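**Caltham Preserving Circle - minutes, June 2023**

I'm typing these up from my notebook, so shout if I got you wrong. Thirteen of us came, with apologies from Stijn Van Leeuwen's sister. Last meeting's minutes went through with one fix (it was apple butter, not apple jelly - sorry!).

**Pickles and ferments.** We spent most of the evening here. I'd brought the two jars of sauerkraut from my last batch, one at the usual salt and one a bit lower, and passed them around with forks. Most people liked the saltier one, me included, but the other had a nice sour bite and went faster than I expected! Godelieve Van Damme wants us to write our salt down by weight from now on, and I agree, my "two spoonfuls" notes are useless even to me.

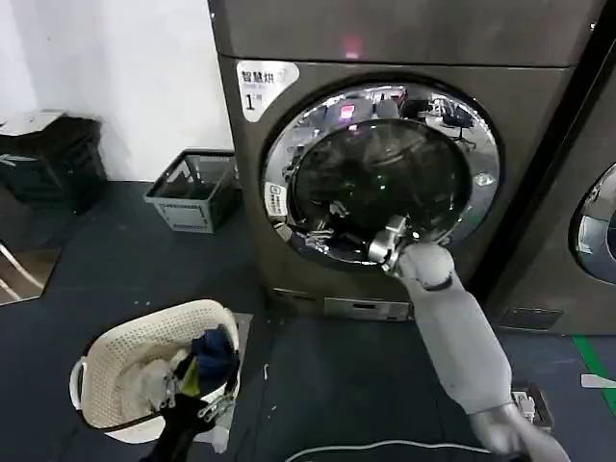
Godelieve then asked whether anyone had tried caraway in with the cabbage, and said she'd stop at nine days before moving it to the fridge, whatever the recipe card says. Stijn likes his left a lot longer - we went back and forth on that for a while and agreed to each do it our own way and bring the results.

**Jars.** Verbruggen has put up the price on the wide-mouth ones again. Cedel will do a mixed case if we order together, so I'm collecting names. Lids come separately, please say if you need them. I'm also still missing the big funnel, the one with the Flatent sticker on it.

**Fall swap.** We're keeping it in November. Labels must have the contents and the date on them this time (I still have a mystery jar from last year and I'm not opening it). Stijn will ask about the longer tables.

**To do**

- Me: jar order, and copy out the sauerkraut recipe with weights
- Godelieve: caraway batch
- Stijn: tables, and the pickled beets he keeps promising

We ran over a bit, and I took the leftover kraut home.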